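보르케로 라디오, 심야 음악 방송 개편… DJ 대신 '침묵 2분' 편성

지역 라디오 방송사 보르케로(Borkero)가 2025년 1월부터 심야 시간대 편성을 바꾼다. 가장 눈에 띄는 변화는 매일 밤 자정 직전에 들어가는 2분짜리 코너다. 제목은 '쉬는 시간'이고, 내용은 없다. 음악도 멘트도 광고도 나가지 않는다. 방송사가 돈을 들여 송출하는 정적이라는 점에서 청취자들의 관심이 제법 높다.

코너를 기획한 사람은 심야 프로그램 '시나스테드'(Cinasstead)의 진행자 이라이스 사무디오(Iraís Zamudio)다. 그는 개편 설명회에서 "우리 청취자들은 하루 종일 누군가의 말을 듣다가 밤에 또 내 말을 듣는다. 2분쯤은 봐드려야 한다"고 말했다. 설명회 자체는 예정 시간을 훌쩍 넘겨 끝났다.

시험 방송은 지난 12월에 이미 한 차례 나갔다. 당시 게시판에는 밤사이 글 233건이 올라왔는데, 상당수가 라디오가 고장 난 것 같다는 내용이었다. 안테나 방향을 바꿔 보았다는 사람도 있었고, 건전지를 새것으로 갈았다는 사람도 있었다. 한 청취자는 "간만에 들을 만했다"고 적었다. 제작진은 이 글을 칭찬으로 분류했다.

정작 애를 먹은 쪽은 기술팀이었다. 보르케로의 송출 장비는 소리가 일정 시간 끊기면 사고로 판단하고 비상용 음원을 자동으로 내보낸다. 그 탓에 첫 시험에서는 정적이 절반도 지나기 전에 경쾌한 아코디언 연주곡이 흘러나왔다. 곡이 끝날 때까지 아무도 끄지 못했다. 기술팀은 이후 해당 시간대에만 자동 전환 기능을 막아 두기로 했고, 아코디언 곡은 문의가 이어져 결국 정식 선곡표에 올랐다.

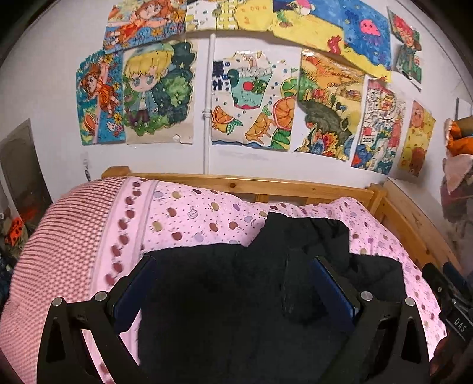 구겨진 채 놓인 검은색 옷가지. 보르케로의 심야 편성이 새해를 맞아 바뀐다.

나머지 편성도 손을 봤다. '시나스테드'는 방송 시간이 한 시간 늘어나고, 신인 음악인의 미발표곡을 소개하는 '그라라드의 서랍'이 새로 생긴다. 이름은 후원사인 음반 매장 그라라드(Grarard)에서 따왔다. 첫 달에는 응모작 가운데 19곡이 전파를 탄다. 원래 20곡을 뽑을 예정이었으나 심사위원들이 마지막 한 자리를 놓고 저녁 내내 다투다가 비워 두기로 했다. 빈자리를 두는 것이 올해 보르케로의 방침인 모양이다.

대신 오래된 코너 하나가 문을 닫는다. 18년 동안 이어 온 '전화로 듣는 날씨'다. 청취자가 전화를 걸어 자기 집 창밖 날씨를 직접 알려 주는 코너로, 예보 적중률을 따질 수 없다는 것이 장점이었다. 최근에는 전화하는 사람이 줄면서 거의 같은 동네 날씨만 소개됐다. 언덕 위 주택가에 비가 오는지는 누구나 알았지만 항구 쪽 사정은 알 길이 없었다. 마지막 방송은 이달 말에 나가며, 역대 단골 출연자들이 스튜디오에 모일 예정이다. 스튜디오에는 창문이 없다.

광고주들의 반응은 엇갈린다. 일부는 정적 앞뒤 자리를 먼저 달라고 요청했다. 조용해지기 직전에 나온 말이 가장 오래 기억된다는 계산이다. 한 침구 업체는 아예 2분을 통째로 후원하겠다고 나섰지만, 업체 이름을 언제 읽을지를 두고 협의가 길어지고 있다. 방송사는 코너 안에서는 어떤 상호도 언급하지 않겠다는 입장이고, 업체는 그러면 무엇을 사는 것인지 서면으로 알려 달라고 했다. 답변서는 아직 작성 중이다.

노조는 별도의 질의서를 냈다. 정적이 나가는 동안 진행자의 근무가 휴식으로 처리되는지를 묻는 내용이다. 회사 측은 마이크 앞에 앉아 있는 한 근무라고 답했다. 사무디오는 이에 대해 "기침을 참는 것도 기술"이라며 수당 이야기를 꺼냈다.

다시 듣기 서비스에는 개편된 프로그램이 전부 올라간다. '쉬는 시간'도 회차별로 따로 제공하며, 건너뛰기 단추는 그대로 둔다. 의견은 보르케로 청취자 게시판에서 받는다.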